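Let the Arm Do the Markers

By Ildikó Vörös

For years the dullest hour of my day at Parkell was the one right after lunch, when somebody had to put the stationery samples through their checks.

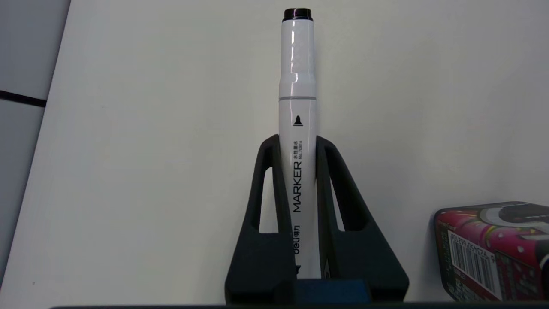 I did that job for five years and I was good at it. Pick up a marker, stand it straight, look at the print, put it back, take the next. On a heavy Wednesday we got through 307 pieces, and by the end my thumbs ached and I had stopped seeing what I was looking at. I passed things I should have sent back. We all did!

The arm has had that job since July, and I love it. I know you're supposed to be gloomy about these things (my brother-in-law certainly is), but come and stand at our bench for a morning and tell me anyone wants the old way back. It picks things up at four the same way it did at nine. When it fumbles one, it stops and asks for a person, and the person who walks over is fresh enough to care.

What changed most is the talking. We used to work with our heads down. Now Fikri Lumbantobing and I spend more than 2 hours a day on the returns, working out why a cap cracks or why a whole carton from Oei writes faintly, and we call the supplier ourselves. I had never once called a supplier before. Fikri has started writing the arm's routines, which he learned on the job, on paid time, from the people who installed it.

Paid time matters, and I'd be a fool to leave it out. Our manager put it in writing before the machine arrived that the bench crew would keep their hours and get the training. My cousin's shop, Zarkik, did it the other way round: machine first, questions later, and two good people left before anyone answered them. Same kind of arm, as far as I can tell.

So ask early, and ask for the training while they still need you to show them how the work is done. Then let the thing have the markers. I've got a carton of cracked caps to get back to.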